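### 4.2 Where the hairbrush goes

Of all the small belongings our households told us about, the brush was the one people kept coming back to, usually with some fondness, and Mr. Gallegos, who read all 562 diary entries, was moved to give it a section of its own. Most families simply stand it in a cup, handle down.

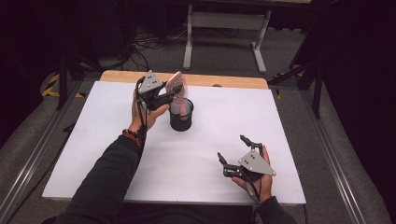 *Last changed: 2025-06-06*

**Figure 7.** A pink hairbrush upright in a black cylindrical cup, bristles at the top. Kept this way, the handle is hidden and the head stays easy to find.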